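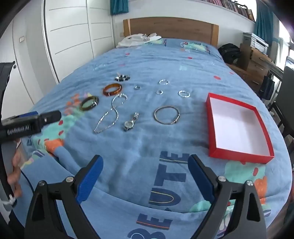
Section 5. Sorting and Storing Jewelry in the Jatell Cabinet

5.1 Before You Begin

This section applies to the Jatell wall and tabletop cabinets supplied by Jorbridge. Complete the mounting procedure in Section 4 before placing any item in the cabinet. Allow 30 minutes for a first sorting.

Select a flat, soft surface large enough to hold the whole collection in a single layer. A made bed with a smooth duvet is suitable. Hard countertops and areas near a sink or open drain should not be used.

CAUTION: Small parts present a choking hazard. Keep children and pets out of the room until all items have been put away.

5.2 Laying Out the Collection

1. Wash and dry your hands. Remove any hand cream.
2. Smooth the bedding so that items do not roll together.
3. Place each piece separately, in loose rows, with space between pieces. Bangles should lie flat.
4. Lay chain necklaces in a long, open curve. Do not leave a chain in a heap, as this is how most knots form.
5. Open the bracelet of each wristwatch, if the clasp permits, and set the watch down with its face up.
6. Keep beaded pieces in a group of their own, away from metal edges.

NOTE: Patterned bedding can hide small earrings. If the fabric has a busy print, spread a plain towel over one part of it and use that part for the smallest items.

5.3 Inspection

1. Examine every clasp and link. Set aside any piece with an open link or a bent catch.
2. Hold beaded bracelets by both ends and check the cord for fraying.
3. Wipe metal pieces with the Zirley cloth included in the package. The cloth is to be used dry.
4. Wipe translucent and marbled bangles with a clean cotton cloth only. Polishing compounds may dull a glossy surface.

CAUTION: Do not apply silver dip to watches, beads, or any piece whose material is unknown.

5.4 Filling the Cabinet

The cabinet has 14 necklace hooks, one bangle bar, and a lower drawer with a removable Hrytsenko liner.

1. Fasten each necklace clasp, then hang one necklace to a hook. Begin with the longest chain at the left.
2. Slide bangles onto the bar in order of size, with the largest toward the wall. Large, thin bangles bend easily and should not be forced past the end stop.
3. Place watches in the padded section of the drawer -- never on the bangle bar.
4. Place bracelets and earrings in the small compartments of the liner.
5. Close the drawer slowly and confirm that nothing is caught at the rear edge.

Before the bedding is used again, lift the duvet by its corners and check the folds for loose items.

5.5 Replacement Parts

Additional liners may be ordered under part number 641. Hooks are sold in sets and are installed as described in Section 4.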